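Open day at the Samard workshop, Narham

Samard opened its computer repair and recycling workshop in Narham to visitors on 16th August. I went along with Daiane Bastos, who took the notes while I got on with the gallery. The building used to be a carpet warehouse and it still has the big loading doors on the Eynon Road side, so there was plenty of room to move about. Parking was less generous.

Most people came for the robot bench. Samard has been working on it with Muvton since April, and the job they have set themselves is taking old desktop computers apart and putting parts back into them with robot arms. The workshop took in 3,638 desktops last year. Of those, 1,806 were fit to go out again after repair, and the rest were stripped for parts or metal.
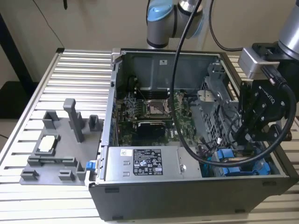
The engineer running the bench told us that cases are the hard part. Two towers from the same maker can have the drives in different places, and a latch that a person opens without thinking can take weeks to get right with a gripper. They have settled on one family of office machines for now and will add others when those are reliable.

Processors go into a printed holder beside the computer, so the arm always has a known place to pick from or put down. The holder is made in grey plastic on a printer upstairs. It has been redrawn many times, and a box of the old versions was being passed round for people to look at. Daiane asked whether the arms could put a processor back in its socket as well as take it out. The answer was yes, on a good day, but it is slow and they still check every one by eye.

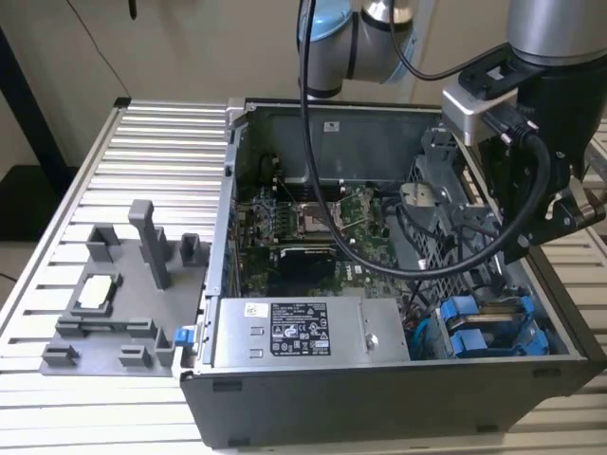
Talks were given twice, before and after lunch, and were kept short. The second one had the better questions, including a long one from a retired telephone engineer about static. Samard staff do not expect the arms to take over the repair benches, where the faults are too varied. They want them for the dull work, such as pulling drives from a pallet of 200 identical machines that has come out of one office.

The rest of the tour took in the testing racks, the drive wiping room (through a window only) and the sales counter, where refurbished desktops were on offer with a keyboard and mouse. Tea was in the yard. The next open day has not been fixed, but the front desk is keeping a list of names.

Comments (3)

petrol_blue
Went in the afternoon and enjoyed it. Could have done with more chairs at the talk.

Marian T
Do they take laptops for recycling, or only desktops? The leaflet didn't say.

oldvalves
Marian - they took two of mine in the spring, no charge. Ask at the side door, the front desk only does sales.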